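Zenoder workshop notebook
December, begun 09:40
Corner by the brick wall: coat rack, wood, wall unit

Carried over from the last entry: rack to be checked for wobble before the winter coats go back on it, loose wood at the foot to be sorted, notice on the brick to be replaced. The new shelf waits until all of this is finished.

Rack is the Feredico one, black metal, central pole, curved hooks with ball ends in an upper cluster and a shorter tier lower down. It came over from the Prumia room when that was cleared and has not been looked at since. Two complaints in the book: it leans when loaded on one side, and the hooks turn on the pole if a heavy bag is hung from them.

Coats and bags taken off first and put on the bench in the back room. Nothing to go back on the hooks until the checks are done.
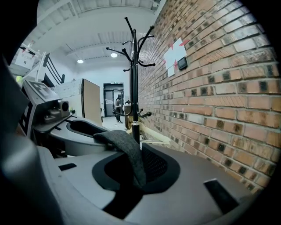
Rack cleared, corner by the brick wall. Notice still up, pink tape at the corners.

09:55. Measurements with the steel tape. Floor to the reference mark on the upper collar, 1598 mm. Nearest point of the upper hooks to the brick, 100 mm. That gap is too small. A padded coat on the wall side rubs on the brick, and the dust on the shoulders of the blue work jackets is probably brick dust from the same cause. Proposed new gap is twice the present one, to be measured from the ball end and not from the pole, as the arms stick out by different amounts.

Measured the pole for plumb with the small level held against it in two directions. Parallel to the wall it is good. Square to the wall it is out by a little under one division, top towards the room. Turned the base a quarter turn and repeated. The error went round with the rack, so it belongs to the rack and not to the floor. The tiles are flat enough for this purpose, although one grout line near the pole is slightly proud and a foot should not be set down on it.

Load test. Used the calibration weights in a cloth bag, hung on one hook at a time, wall side first.

Lower tier, 2000 g: no movement of the base, arm does not turn.
Upper cluster, 2000 g, wall side: no movement of the base.
Upper cluster, 2000 g, room side: slight lean, base stays down on all points, arm turns on the pole until the bag hangs lower than its neighbours.
Same hook, load taken off: arm does not come back by itself.

So the second complaint is confirmed on one arm. The fitting at the joint was loose by half a turn. Nipped up with the hex key from the drawer marked SMALL, then repeated the test. Arm stays put. Went round the rest of the silver fittings in order from the top. Two more took a small amount, the others were already tight. No thread lock used. If the same arm is loose again at the next check, use it then, and write down which arm. I put a dot of paint pen on the underside of the offending one so it can be found again.

First complaint is partly confirmed. The lean is small at this load and the book does not say what was hanging there at the time. A wet coat plus a full rucksack will be well above the test weight. Did not go higher today because the larger weights are out for calibration.

10:30. Wood. There is a quantity of pale wood at the foot of the rack, left over from the Wijesinghe delivery. It has been lying there long enough to be treated as part of the furniture, and it gets in the way of setting the base down properly. Intention: clear it away from the foot altogether, sort it by length, keep what is straight, cut up the remainder for packing.

Went through the lengths one at a time on the back bench after the rack work. Sighted along each for bow and twist. Rule used: anything that rocks when laid flat on the surface plate goes in the packing pile. Short offcuts below 100 mm are no use even for packing and go in the wood bin. Ends were rough on most and a few had staples still in, pulled with the end nippers. Staples in the metal tin, please, and not on the floor, as they mark the glaze. 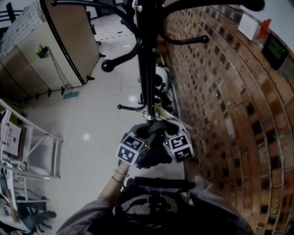 Some care is needed when working low down in that corner. The lower hooks are at a bad height for anyone crouching at the base and coming up quickly, and the ball ends do not help much. For the next person: turn the rack so that the longest gap between the lower hooks faces you before kneeling down. Also keep cables away from the foot. A cable looped round the base will bring the whole rack with it if it is pulled from the other side of the room.

Floor. The gloss shows every scuff. Wiped with warm water and the neutral cleaner, no abrasive. The grey rub marks from the rack base came off. One dark line near the grout did not and is probably a scratch in the glaze. Felt pads for the base are on the order list. Need the self-adhesive round type. The square ones tried in the Prumia room peeled at the corners in a fortnight.

11:15. Wall. The paper notice is out of date: it gives the old coat arrangement and the old room name. The pink tape was used because it was to hand. It is low tack and does not hold to brick for long once the heating is on. New notice to be printed on card. Options for fixing are a small frame with two plugs in the mortar joints, or a bulldog clip on a single plug. I prefer the clip. Drill in the mortar only, not in the brick faces, and stay well clear of the wall unit. The run of the cable behind it is not marked on our drawing and the building office has been asked for theirs. No drilling before that answer arrives.

Position of the wall unit also bears on the rack. Coats on the top hooks could hang close enough to block the air around it, and a thick coat in front of a sensor would explain some of the odd temperature readings in the November log. No proof of this. Simple trial: log the room temperature for one working day with the rack loaded in its present place, and one with it moved out to the new gap, door kept shut both times.

11:50. Position for the rack marked on the tiles with four short pieces of masking tape. Rack moved to the marks, level checked again, same small error in the same direction as before. Could be taken out with a shim under one side of the base, card would do for now. Left as is until the felt pads come, as they will alter the height anyway.

Open items
Felt pads, round, ordered, not here.
Repeat load test with the larger weights when they return.
Drawing of the cable run from the building office.
Notice text: someone to check the new room name before it is printed.
Temperature trial, two days, log sheet to go in the back of this book.
Ask Wijesinghe if the remaining wood order can be supplied in cut lengths. The last lot was longer than the rack in the store and that is how it ended up by the coats.

Coats back on at 12:05, heavy ones on the wall side.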